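Visit report: Braltus handling workshop, Bimham
September 1, 2022
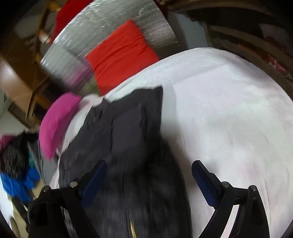 The two-finger hand gripper over the bed, with dark grey fabric between its fingers.

The visit to the Braltus workshop at Bimham was arranged in April, after our own group had asked for details of a cable fault they had reported on their hand-held grippers. We were received by Zübeyde Gezer, who runs the soft goods trials, and spent the morning on the bed-clearing task and the afternoon on the fault records.

The task is simple to state. An operator holds the gripper by its handle, closes it on a piece of fabric lying on a bed, lifts, and moves the fabric to one side. Finger opening and camera pictures are logged together, and the log is later used to train an arm to do the same job. Llewellyn, the arm in question, stands in a separate bay and was switched off for the whole of our visit.

The fault appeared in the finger opening signal. In 7 of the 80 runs made in one batch, the log showed the fingers fully open while the pictures showed them closed on cloth. The error lasted less than a second each time and then cleared. The logging software, Idier, raised no alarm, as an open reading is a valid reading. The batch was passed and used. Llewellyn then began to let go of fabric part-way through the lift, at about the same height in each attempt, and two days were spent on the arm's own drive before anyone looked at the training logs.

The cause was traced to the coiled cable. When the operator reached far across the bed the coil was pulled straight, and the load was taken by the plug instead of the clamp. One conductor had partly broken inside the insulation. At rest it measured as sound. With the cable under tension the contact opened, the signal dropped to its default value, and the default value happened to mean "open".

Gezer showed us the failed cable on the bench and repeated the fault by hand. It took several pulls. She was frank that the choice of default was the more serious mistake, and that it had been questioned at the design stage and left alone. A lost signal is now logged as lost, and the run is stopped.

Three other changes have been made. The clamp has been moved back 70 mm so that the plug carries no load. The cable is flexed by hand before each session with the signal on screen. A sample of runs is also checked by eye against the pictures, comparing finger position with the logged value. This last check is slow, and motion blur makes some pictures hard to judge when the operator moves quickly. Operators have been asked to pause briefly after closing the fingers.

We asked whether the older data had been checked. All 727 runs on file had been searched for sudden jumps to the default value, and the doubtful ones set aside. The search would miss a run in which the contact was already open at the start. Gezer accepted this and said those would have to be found by eye.

On safety, no one had been hurt. The release fault on the arm involved only light fabric, but the same reading could have caused a heavier item to be dropped, and people had been allowed inside Llewellyn's bay during lifts. The bay is now kept clear while the arm is powered.

Points to follow up with Braltus: the part number of the replacement cable, the bend radius they now allow, and a copy of the revised signal table. Our own grippers use a similar plug, and the default value on ours has still to be checked.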